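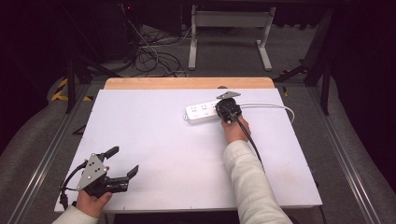 Plugging in at the right end of a power strip on one of the white table boards.

Lokstead Shared Workrooms
Tables, Boards and Power: Frequently Asked Questions

Last revised Dec 18, 2006. Older printed copies in the binders can be thrown out.

Is there a power strip at every table?

Every bookable table gets one. If yours is missing, look on the shelf under the window in the supply room before taking one from another table. Strips do get carried off to other tables and left there. Please put yours back where you found it when your booking ends.

Where should the strip go?

On top of the board, toward the back, with the outlets facing up. Lay it so the cord leaves by the side nearest the wall outlet. You can turn it or slide it over if you need the space, but don't put it on the floor and don't hang it off the edge of the table by its cord.

Can I plug one power strip into another?

No. This includes extension cords plugged into a strip and strips plugged into an extension cord. Each strip plugs straight into a wall outlet. If the cord won't reach, move the table or ask for a strip with a longer cord. Kaiwen Fan keeps two of the long ones in the office and will sign one out to you for the day.

What can I run off a strip?

Lamps, laptops, chargers, radios, small bench equipment, sewing machines, label printers. The limit is printed on the underside of each strip. Add up the watts on your equipment labels if you are not sure. The total for everything on the strip has to stay under the printed limit.

What can't I run off a strip?

Space heaters, kettles, hot plates, irons, hair dryers, microwaves, and anything with a compressor. Irons may be used only at the ironing station, where there is a separate wall outlet. Glue guns are fine at the tables if you stand them on a ceramic tile.

My adapter covers the next outlet too. What should I do?

Try the outlet at the end of the row, where the adapter may be able to hang out past the others. If you have two large adapters, put one at each end and the thin plugs in between. There is also a box of short adapter leads in the supply room. Those are allowed with a single adapter each.

The plug feels loose.

Push it in until it sits flat against the strip. Hold the strip still with one hand if it slides. If the plug is all the way in and still wobbles, stop using that outlet, put a piece of red tape over it and tell the office. A strip with any red tape on it comes off the table at the end of the day. Don't wedge the plug with cardboard. We have found this more than once.

How do I unplug things?

Turn the equipment off, then pull by the plug. Pulling on the cable has cost us several cords this year, and the strip usually comes along with it.

Do I have to turn the strip off when I go to lunch?

If you are leaving the room for more than a few minutes, turn off whatever is running. At the end of a booking, everything of yours should be unplugged. The strip itself may stay plugged into the wall.

What are the white boards on the tables for?

They protect the tabletops, which are wood and mark easily. They also give you a plain, light background, so small screws and pins are easier to find. The tables came from Ondwood and the boards are a Flisex product, cut to size for us. The boards are not fastened down, so check that yours isn't sticking out too far on one side before you lean on it.

Can I take the board off?

Yes, with two people. Unplug the power strip and set it aside first. Stand the board on its long edge against the wall, with the carpet under it, and put it back when you are finished. You are responsible for marks on the bare tabletop while the board is off.

How do I clean a board?

Start with a damp cloth and a drop of dish soap, then wipe again with plain water and dry it. Most smudges come off with that. For tape residue, use the orange bottle of Groen cleaner, which is under the sink. Spray the cloth and never the board. The power strip must be unplugged from the wall and moved off the table before any wet cleaning.

No scouring powder and no steel wool. They take the shine off and the dull patch then picks up dirt faster than the rest.

The board still has marks after cleaning. Will I be charged?

Not for faint smudges. All the boards have some. You will be charged for cuts, burns, and permanent ink over an area bigger than your hand. A replacement board is $155, and a replacement strip is charged at whatever we paid for it.

Can I cut on the board?

Use a cutting mat. There are mats in the flat drawers, and the large ones can be reserved along with the table. Knife lines in a board never come out and they catch on fabric.

Can I draw or write on it?

Pencil only, and wipe it off before you leave. The boards are not dry-erase boards. Dry-erase marker goes on nicely and leaves a gray shadow when you wipe it.

How should I run cables so they don't get in the way?

Keep them to the back and sides of the board where you can. A cable that has to cross in front of you should lie flat with enough slack that your arm won't drag it. Coil up the extra length loosely and use one of the hook-and-loop ties from the supply room. Please don't use zip ties. Someone has to cut them off afterward, and last September that is how a good cord got nicked.

Can I tape cables to the carpet?

Only with the wide cloth tape from the office, and only for the day. A cable may not cross the aisle between table rows, taped or not. If you can't avoid crossing, you have the wrong table and we will try to switch you.

Can I wear loose sleeves or a sweater?

Sure, the rooms are cool in winter. Push your sleeves up when you are using solder, glue or anything that spins.

How many people can share a table?

Up to 4, with one person named as the holder of the booking. The limit is the same with or without the board.

The power went out at my table only. What now?

Turn off everything on your strip. Check whether the strip has its own switch or reset button and whether that has tripped. Press it once. If it trips again, leave it off and come to the office. If the whole row is out, don't go looking for the breaker panel, just call extension 266. Dehua Jiang or Hongjun Han will answer during opening hours, and there is a message line at other times.

Something smells hot.

Unplug the strip at the wall right away, if you can reach the outlet safely. Then tell everyone at the table, and then the office. Don't plug it in again to see if it still happens.

Can I bring my own power strip?

Yes, if it is in good shape and has a grounded plug. Bring it to the office on your first visit. Pilar Espinoza looks it over and puts a dated sticker on it. Strips without a sticker will be unplugged when we walk through.

Can I leave my things set up overnight?

Only with a multi-day booking. Unplug everything and leave a card with your name and booking number. Equipment worth more than $400 should go home with you or into a locker, as our insurance stops at that amount.

Who do I ask about large or unusual setups?

Mélanie Pelletier, at least a week ahead. Send a list of what you are plugging in, with the watts for each item, and how much table space you want. She will tell you which room has enough wall outlets.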